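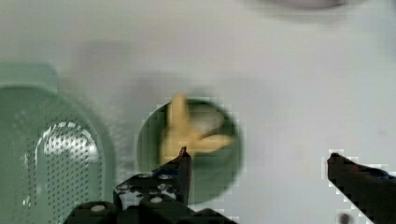

Mobile Software Group, Department of Computing, Bednarek

4.2 Paying for apps by phone bill

Customers of the Trindano store may pay by card or have the price added to their monthly phone bill. We studied 188 paid apps over 30 weeks, ending in May. Purchases made by phone bill were mostly small, and refunds were requested within a day or not at all. Karabulut and Grewal report a similar pattern for the Skitel store, although their sample left out games.

Figure 3. Kitchen objects on a white tabletop, with a red squeeze bottle lying on a round plate.

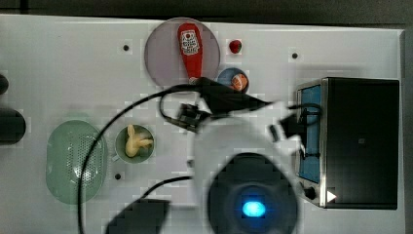

Were apps removed from the store during the study kept in the sample?
They were kept up to the week of removal. There were 13 such apps, and later weeks were treated as missing.

Prices were recorded before tax. Where a network ran its own shelf within the store, its sales were entered separately and are discussed in Section 5.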